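Bisagras de cazoleta: la holgura que decide una puerta

Eskil Lie

Una puerta de mueble de cocina se abre y se cierra miles de veces a lo largo de su vida útil, y casi todo ese trabajo recae en una pieza de acero estampado que cabe en la palma de la mano. La bisagra de cazoleta, oculta cuando la puerta está cerrada, sustituyó a la bisagra de libro en el mueble de serie por un motivo industrial: permite taladrar la puerta y el costado en máquinas distintas, incluso en plantas distintas, y corregir el error acumulado en el montaje final.

La geometría está muy asentada. La cazoleta estándar tiene 35 mm de diámetro y se aloja en un taladro ciego en la cara interior de la puerta. El brazo se fija a una base atornillada al costado, sobre una línea de taladros situada por lo general a 37 mm del canto delantero y con paso de 32 mm. Con esas cotas, un fabricante puede cambiar de proveedor de herrajes sin rehacer los programas de mecanizado, siempre que compruebe el patrón de los tornillos de la cazoleta, que varía de una marca a otra.

El ajuste se hace en tres ejes. El tornillo delantero desplaza la puerta lateralmente; el trasero, o la leva que lo sustituye en los modelos recientes, la acerca o la aleja del costado; el de la base la sube o la baja. El orden importa. En el taller de Arancibia, que monta mueble a medida para vivienda y pequeño comercio, se regula primero la altura, después la profundidad y por último el lateral. Si se empieza por el lateral, cada corrección de altura obliga a repetirlo.

La distancia entre el borde del taladro y el canto de la puerta, que los catálogos designan con una letra distinta según la casa, condiciona el recubrimiento. Suele estar entre 3 y 6 mm. Aumentarla da más solape sobre el costado, pero eleva la holgura mínima que la puerta necesita para girar sin rozar con la contigua. En puertas de canto recto el efecto es más acusado que en puertas de canto redondeado. Por eso conviene decidir el perfil antes de encargar el herraje.

El número de bisagras depende de la altura y del peso. Dos bastan para una puerta baja de tablero de 16 o 19 mm. A partir de 889 mm de altura, Arancibia coloca una tercera, un criterio propio, más conservador que el de muchas tablas comerciales. La razón es el alabeo: un tablero rechapado por una cara y barnizado por la otra tiende a curvarse con los cambios de humedad, y la bisagra intermedia limita la flecha. La separación entre las dos extremas pesa más en el resultado que el número total, pues la fuerza horizontal sobre la bisagra superior disminuye al aumentar esa separación.

El amortiguador merece un apartado. En los modelos integrados, un pequeño cilindro hidráulico alojado en el brazo o en la cazoleta actúa en los últimos grados del recorrido. Su eficacia depende de la masa de la puerta. En una hoja ligera, dos bisagras amortiguadas pueden dejar un cierre demasiado lento, y los fabricantes suelen incluir un conmutador para desactivar una de ellas. En una hoja pesada, el defecto habitual es el contrario.

Closdale, distribuidor de herrajes para carpinterías pequeñas, revisó en agosto las devoluciones de su serie Biremeck. De 154 bisagras examinadas, la mayor parte no presentaba ningún fallo mecánico. Los defectos estaban en el alojamiento: taladros demasiado profundos, tornillos pasados de par en tablero de partículas, bases montadas sobre un costado con el canto hinchado. La firma ha modificado desde entonces la hoja de instrucciones y recomienda atornillar a mano la última vuelta.

En restauración el problema es otro. Los armarios de madera maciza anteriores a la estandarización rara vez ofrecen una línea de taladros aprovechable, y el costado puede no estar a escuadra. El estudio Estirura trabaja con bases de cruceta suplementadas con calzos de madera dura, encolados y perfilados en obra. Es un método lento, pero reversible, y conserva la fibra original del costado.

Queda la cuestión del mantenimiento. Una bisagra de calidad no requiere engrase periódico; el aceite doméstico retiene polvo y puede degradar los plásticos del amortiguador. Basta un paño seco y revisar el apriete de las bases una vez al año, con destornillador manual de punta Pozidriv del 2. La punta Phillips, de aspecto similar, asienta mal en estos tornillos y acaba por dañar la cabeza.

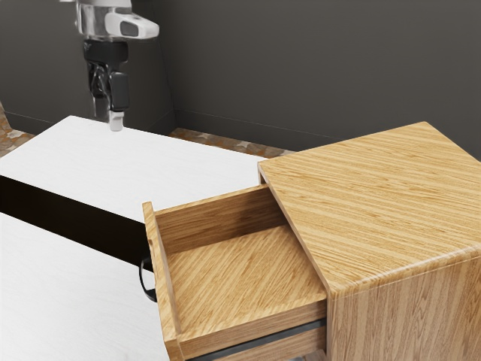 Si tras el reapriete la puerta sigue caída, debe comprobarse el agarre del tornillo antes de tocar los reguladores. Un taladro agotado en tablero se repara con un taco de haya encolado, enrasado y vuelto a perforar a un diámetro inferior al del tornillo. La cola necesita un día completo de secado antes de colgar de nuevo la hoja.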